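Fold the Towels in Half and Stop There

For most of my adult life I folded towels in thirds. My mother did it, the hotel where I worked one summer did it, and when I moved to Drestthorpe I bought a narrow linen cabinet partly so the thirds would fit. I now think it was a waste of time, and I want to argue for doing less.

A folded towel has one job, which is to sit in a stack until somebody needs it. Thirds look good on a shelf. They also take a flat surface, two passes to line up the edges, and a refold when the long side comes out crooked. The towel is then pulled from the middle of the pile by a teenager and the whole stack leans over.

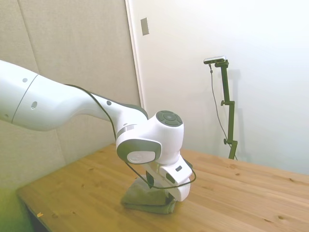

An olive-green towel, folded and a little rumpled, on a light wooden table.

I would put a towel like that straight into the cabinet. The layers are bunched and the edges are rumpled. It will dry a pair of hands just as well as one with square corners.

My neighbor Jasmina Obradović disagrees. She managed the laundry at a guesthouse for years and says a neat fold shows you which towels are wearing out, because a frayed hem stands out against a straight edge. She has a point. I have missed a few bad hems. But a guesthouse with 400 towels has to look for wear that way, and I have one cabinet and can check a hem when I hang the thing up.

Where I do take care is before the fold. Pick the cloth up by a corner and let the rest come along. Most bad folds I see start with a towel grabbed by the middle, so that one part is twisted and another is still lying flat. 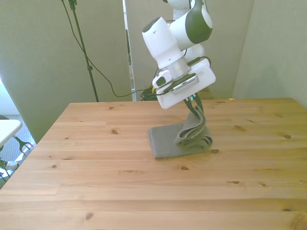

Once you have a corner, find the next one along the short side, give the cloth a shake, and lay it down. Fold it in half. If the shelf is shallow, fold it in half again. I don't smooth it with my palm and I don't start over when it comes out uneven.

The other thing I'd defend is the table. People fold on beds, which are too low and too soft, or against their chest, which works for hand towels and nothing larger. A bare wooden table at waist height is better than either. Wipe it first and leave the tablecloth off.

Omid Talebi, who shares our laundry room, doesn't fold at all. He keeps his towels in a basket. I tried that for a month and went back, mainly because the basket took up the floor space where I stand to brush my teeth. In a bigger bathroom I might have stayed with it.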